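Should spare hands be budgeted with a two-arm station?
Asked by Maite Quintana

Our department is planning one sorting station. The vendor, Stistia, quotes spare hands separately. Should they go in the first-year budget?

Kyu-ri Seo
Yes – include one spare hand. Our replacement took 13 weeks to arrive.

Valeriano Pastor
Depends on your contract. Our station's daily work is below. 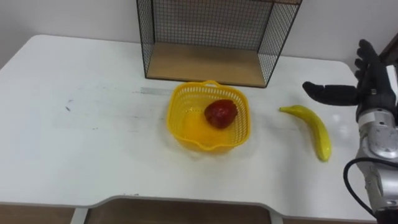
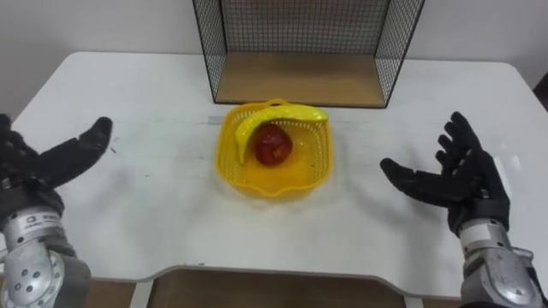 Fruit and basket work at the table, both views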